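Miltlow Technical Workshop
Display and Exhibit Making, Level 1
Handout 6: Thin acrylic sheet, edges and pins
Instructor: Tülin Erdem

Bring this handout to both bench sessions. The reading from February (Handout 5, cutting and scoring) is assumed. If you missed it, get a copy from the shelf by the door before you start, because the cutting steps are not repeated.

1. What we are making

The course project is a small upright display panel for the Rutevbridge reading room. Each student makes one clear panel, 300 mm tall, that stands on edge in a slotted base. A steel pin goes through a hole near one side and carries a folded label card. The base is covered in Handout 7. For now we only need the panel and the pin.

The sheet is 3 mm cast acrylic. Extruded sheet costs less, and you will see plenty of it in shops, but it softens sooner under a drill and tends to gum up on the saw. If you are using your own material, find out which kind it is before the session. The masking film usually says.

2. Looking at the edge

Most of the work in a clear panel is in its edges. The faces come finished from the supplier and are protected by film until the end. The edges are yours, and whatever you leave on them will show.

Seen straight on, a clear sheet nearly disappears against a white background. Turn it until you are looking along its thickness and the edge becomes a visible strip, often with a bluish or grayish cast. Light enters the face and travels inside the sheet before it leaves through the edge, so the edge has a tone of its own. Saw marks scatter that light and make the strip look white and chalky. A polished edge looks even from top to bottom.

Always check an edge over a plain white surface. Patterned benches hide scratches. Look at the faces at the same time, at a low angle, and you will pick up faint gray reflections and soft shadows that tell you where the surface is. A scratch breaks up a reflection, so move your head slowly and watch for the break. 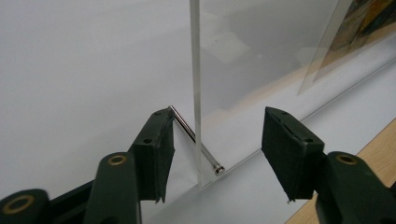
Fig. 1. Clear acrylic panel on a white surface, seen nearly edge-on, with a slender metal pin crossing in front of the polished edge.

Note how much easier the edge is to find than the face. When you label a drawing of your panel, mark the edge you finished first as edge A and keep it facing you through the rest of the work.

3. Finishing the edge

Leave the film on both faces, peeled back only far enough to clear the edge.

Scrape first. Hold a steel scraper square to the edge and pull it the full length in one pass. Repeat until the saw marks are gone. Short strokes leave dips that no amount of sanding will take out.

Then sand wet, starting at 240 grit and going through 400, 600 and 1200. Wrap the paper around a flat block. Rinse the panel and the block between grits. A single coarse grain carried over to the fine paper will put a line down the whole edge, and you will have to go back two grits to remove it.

Polish with plastic polish on a clean cotton cloth. The buffing wheel is available in the second session, but go lightly. Acrylic heats up quickly under a wheel, and an overheated edge can craze later when it touches a solvent or glue. We do not flame polish in this course.

4. Drilling for the pin

Mark the hole center on the film with a fine pen. It sits 18 mm in from edge A and 40 mm down from the top. Check both measurements again before you drill.

Use the bits from the red box. They have been reground for plastic, with a blunter cutting edge that scrapes where a standard bit would grab. A standard twist bit can catch as it breaks through and crack the panel out to the edge.

Clamp the panel flat on scrap wood, with another piece of scrap on top if you have one. Run the drill slowly and lift the bit often to clear the chips. Long curled chips are a good sign. Powder means the bit is dull or the speed is wrong. If you smell hot plastic, stop and let it cool.

Clear the rim of the hole by turning a countersink between your fingers, one or two turns on each side. Do not use the countersink in the drill.

5. The pin

Pins are cut from 2 mm stainless rod. The hole is 2.5 mm, which leaves room for the pin to slide freely. A tight pin looks neater on the day, but acrylic expands and shrinks with temperature a good deal more than steel does, and a pin that is forced in will eventually start a crack.

File both ends of the rod flat, then round them slightly. Wipe off the filings before the rod goes anywhere near the panel. Bright rod scratches acrylic easily, so lower it in by hand and keep it from dragging across the face. Set it down on a cloth when you are not using it.

6. Handling and padding

Anything hard that closes on the sheet should have foam, felt or leather between it and the plastic. Check padding before you use it. A frayed or torn pad can hold grit, and grit under pressure marks the face even through the film. Replace pads that will not wipe clean.

Stand finished panels upright in the rack with paper between them. Do not stack them flat.

For cleaning, use lukewarm water with a drop of dish soap and a soft cloth. No window cleaner with ammonia, no alcohol, no dry paper towel. Dry rubbing also builds up static and pulls dust onto the panel.

7. Common faults

White patches on the edge: scraping stopped too soon. Go back to the scraper.
Rounded corners: the block was rocking. Clamp the panel lower in the vise, with padded jaws, so less of it can flex.
Chips around the hole on the back: no scrap under the panel, or too much pressure at the end.
Fine cracks running in from the edge: heat or solvent. The panel cannot be repaired and has to be recut.
Cloudy face: usually adhesive left from the film. Soap and water, then more soap and water.

8. To hand in

One finished panel with film removed, one pin, and your drawing with edge A marked. Put your name on a paper tag and tie it through the pin hole. No tape on the acrylic.

Offcuts go in the Trindade bin under the saw. Pieces longer than your hand go back on the rack for the test exercises.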